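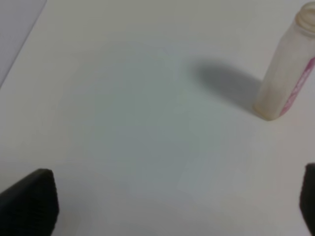 How long does it take before a small firm can use a robot arm for bench work? With the Felteo kit it took us two working days, and most of the second day went to adjusting the grip.

Felteo is sold as a complete set: one arm, a two-finger gripper, a small camera that sits at the wrist, and the software that connects them. The maker, Bindby, wants to reach workshops and small laboratories that have never owned a robot. We borrowed a set in March and kept it at our test bench in Faltholm until the loan was over.

The box is heavy, but the mounting is simple. Four bolts hold the arm to the table and one cable goes to the control unit. The printed guide has 46 pages, and the first ten are enough to get the arm moving. I would have liked a better chapter about the camera. It explains the buttons in the menu very well, but it says little about what to do when the picture is too bright.

This matters more than one could think. The wrist camera is the only eye that the arm has. On a white table, a translucent bottle does not stand out much from the background, and its shadow can be darker than the bottle itself. In the first hour our arm went for the shadow several times and closed its fingers on air. We moved the lamp, lowered the exposure by two steps, and the trouble became much smaller. A darker mat would help also, but we wanted to test the kit on the kind of table that our readers have.

The teaching of a new object is done in a program called Hunt. You hold the arm by hand, lead it to the object, close the gripper and press a key. After some repetitions the program begins to suggest the movement by itself, and you accept or correct it. I found this part pleasant. It asks for patience, but no programming, and a colleague who had never touched a robot learned it before lunch.

For the long test we let the arm pick up plastic bottles, with and without caps, and put them down again at a marked place. We made 1000 attempts in total. The arm succeeded in 938 of them. Most of the failures came with open, empty bottles, which are light and fall when one finger touches before the other. The ribbed pads on the fingers hold well when both are in contact. They collect dust, however, and we had to wipe them every evening.

The speed is modest. In one hour the arm completed 144 moves at the standard setting, and a person does this work faster. There is a quicker setting, but then the arm shakes a little when it stops, and I did not trust it with anything filled.

Some smaller points. The fan in the control unit can be heard across the room. The emergency stop is large and sits where the hand expects it. Hunt saves each session under a number only, and after a week it is hard to remember which one was the good one - we kept a paper list beside the keyboard. Bindby told us that names for sessions will come with the next update.

A laboratory that moves the same few containers all day will get good use from the kit. A workshop where the objects change every morning should ask for a loan first, as we did, and try it under its own lamps.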